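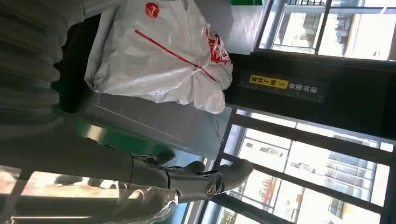

A knotted plastic bag within reach of the gripper.

Home News Interviews Archive Contact

Lizelle Magagula has spent three years at Senard working on one question: whether a two-finger arm can clear up after people. Her answer in April was that it can do part of the job, slowly.

"Bags are the worst category we have," she said. "A box has one shape. A bag has a different shape every time you touch it."

Her group logged 383 attempts at picking up filled, tied plastic bags and moving them to a bin. The arm got hold of the bag in most of them. Carrying it was harder. A grasp on the body of the bag tends to slide or tear once the weight comes off the surface, so the planner is told to look for the knot. Finding the knot is a vision problem, and white plastic in daylight gives the camera very little to work with.

"You get glare on the folds and the depth reading drops out," Magagula said. "Printing helps. A logo or a stripe gives the software something to track. Clear bags are worse, and we still hand a lot of those to a person."

Rigoberto Bermúdez, who runs the controls side, was more cautious about the schedule. A person ties off a bag and carries it out in a few seconds. The arm takes around 50, most of it spent on replanning after the contents shift.

"Speed is the easy number to quote," he said. "I care more about recovery. If the bag slips, does the system notice, and does it stop before it drags something else along?" Cloth hanging near the work area is a common cause of trouble, he said, both as something to snag and as something that hides what is behind it.

Asked whether a shop could put the arm on closing duty now, Bermúdez said no. Magagula said yes, for a fixed route with one bag type and a worker on the same floor. They have not settled the point between them.

The next round of tests will use a wrist force sensor from Nalard and a softer fingertip. Bermúdez wants the failure logs sorted by bag material before anyone changes the hardware. That work starts Wednesday.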